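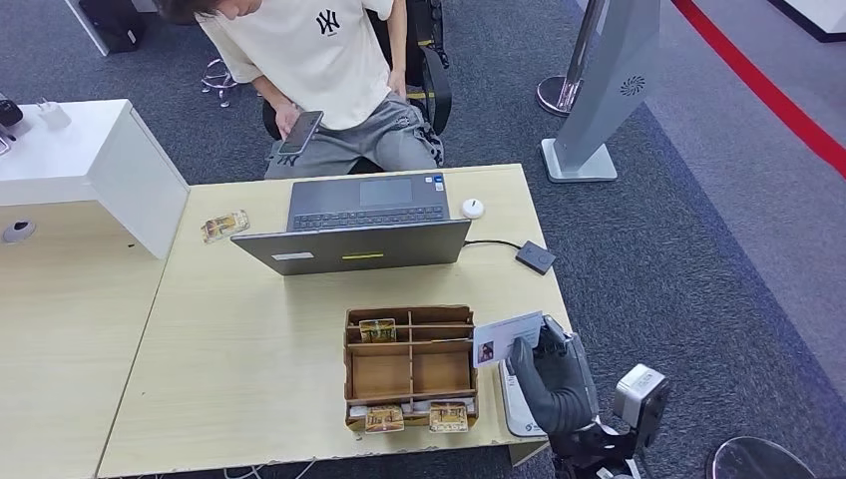

Survey Methods, Week 5: Non-response
Handout prepared by Kazimiera Ostrowski

Read before the seminar. Bring the Rurkia tables from last week.

1. What we mean by non-response

Unit non-response is when a person in the sample gives you nothing at all. Item non-response is when they take part but skip a question. Keep the two apart in your written work. Several of last term's essays ran them together and lost marks for it.

Someone who was never in the sampling frame is a different matter. That is a coverage problem (week 3).

2. The Rurkia housing survey

Questionnaires went by post to 1,556 households. The first mailing brought back 317 completed forms, a response rate of just over 20 per cent. Work it out yourselves and show the division. If some addresses prove to be empty homes, they come out of the bottom of the fraction and the rate goes up a little.

A low rate does not tell you by itself that the results are biased. Bias depends on how far those who replied differ from those who did not, on the thing being measured. In Rurkia the form asked about rent arrears. Tenants in arrears may well have been less willing to send it back, so the arrears figure is probably too low.

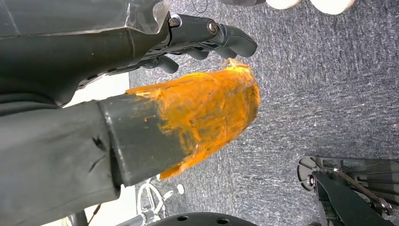 3. Checking for bias

Compare your respondents with something known about the whole population, such as age or tenure from a census. You can also compare early replies with late ones, on the idea that late repliers are more like people who never reply. Yae Oda's paper on the Inden panel (reading list, item 2) finds that this works poorly for income. Read her section on call-backs, skip the appendix.

4. Weighting

If under-30s are 17 per cent of the population but 5 per cent of your respondents, each of them gets a weight of 17 divided by 5, or 3.4. Large weights make estimates less steady. Weighting also assumes that the young people who answered are like those who didn't, and you usually can't test that.

For the seminar

Eduardo Pascual's group: item non-response on question 9.
Chia-jung Kao's group: suggest a reminder schedule for a second mailing in April.
Everyone else: one page on whether the arrears figure should be published.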